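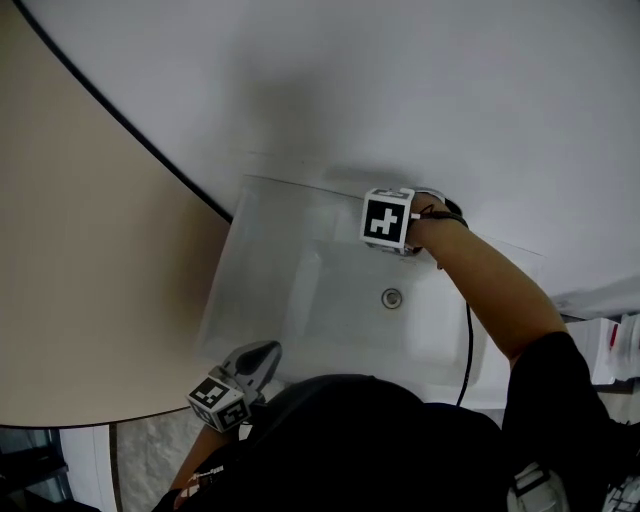 Sink session, seen from up top, both grippers in hand.

Clonano washroom demos, read me first

Hi! I put this set together in May because I was tired of robot demos that all happen on a desk. I wanted a basin, a curved counter and a person working with two hands at a normal speed, so that's what you get. Nobody drives an arm over a remote link in this one. The person holds the grippers and does the job, and the arm gets to copy it later.

What's in the download

83 demos, each in its own folder. Every folder has the overhead view, the view from each hand-held gripper, and a text file with the gripper poses. All the streams run at 30 frames a second. I split the demos into 7 task names, and yes, a couple of those names are bad (I typed them late at night and then scripts started to depend on them). The full list is in tasks.txt.

How the poses work

The cubes with the black-and-white square markers are what you track. There's one on each gripper, so left and right get solved separately and then put into the same counter frame. I used the Grivico tracker with its stock settings. If a cube goes out of sight the pose row says "lost" and stays that way until it's found again. I left the gaps alone! Fill them however you like, but please don't smooth straight across a grasp, you'll get fingers closing on thin air.

Things that will bite you

White basin, white counter, lots of shine. My first depth maps were a mess, and I ended up training on color only. Cables also wander through the view, so if you crop hard, check what you've cropped. And the wide lens on the gripper bends the counter quite a bit, so run undistort.py before you measure anything. 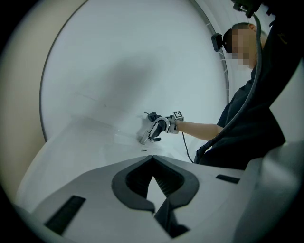
Stanisława Gajewski wrote in to ask why there's no force data, and said her own policy kept pressing too hard on anything small lying on a flat surface. Fair point. I only log jaw opening, and that won't tell you how hard somebody pushed. She got better results by slowing the last bit of the approach, and her patch is in the extras folder if you want to try it.

Versions

Version 2 fixes the swapped left/right labels in the Ebihara export. If you grabbed the first one, delete it and download again. Faces are pixelated, please keep them that way in anything you repost.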